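How to Change the Ribbon on a Thermal Transfer Coder

By Tala Daher
June 21, 2021
Print this page | E-mail to a colleague
14 shares | 3 comments
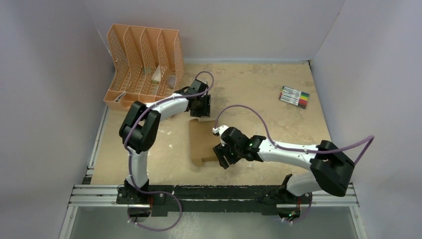 A file organiser at the back corner of the work surface.

A ribbon change on the Vemton coder should take a few minutes. Most of the faint or broken date codes we get asked about come down to a ribbon loaded the wrong way round or a core not pushed fully home. The steps below are for the standard model with a 300 metre ribbon. The shorter rolls fit in the same way.

You will need a new ribbon, an empty core, a lint-free cloth and isopropyl alcohol.

1. Stop the packing line and press Pause on the coder. Wait for the printhead to lift, then switch off at the side.

2. Undo the catch and pull the cassette straight out. If it sticks, check that the catch has gone all the way over before pulling again.

3. Slide the used ribbon and its core off the take-up spindle. Keep the empty core from the supply side, as it becomes the next take-up core.

4. Let the printhead cool, then wipe along the edge with a little alcohol on the cloth. Go in one direction only. Do not use a blade or a screwdriver on stuck ink.

5. Push the new roll onto the supply spindle until it touches the back plate. The ink side (the dull side) must face the film when the cassette is in place.

6. Thread the ribbon round the rollers as shown on the cassette label. Tape the end to the empty core and wind on by hand until the clear leader has gone past the last roller.

7. Check for creases. A crease at the first roller will show as a white line through every code.

8. Refit the cassette, close the catch and switch on. Print a few test codes on scrap film before restarting the line.

If the code is faint, raise the darkness one step at a time. If it is faint on one side only, the head is not level and the setting will not help. Haddad film with a matt finish usually needs a slower speed as well.

Store spare ribbons flat, in their bags, away from sunlight. Rolls that have been opened should be used within 90 days.

Afaf Saliba at the Kirnitz workshop can supply replacement cores and rollers. Please quote part 287 for the rubber roller and 24 for the core.

Print this page | E-mail to a colleague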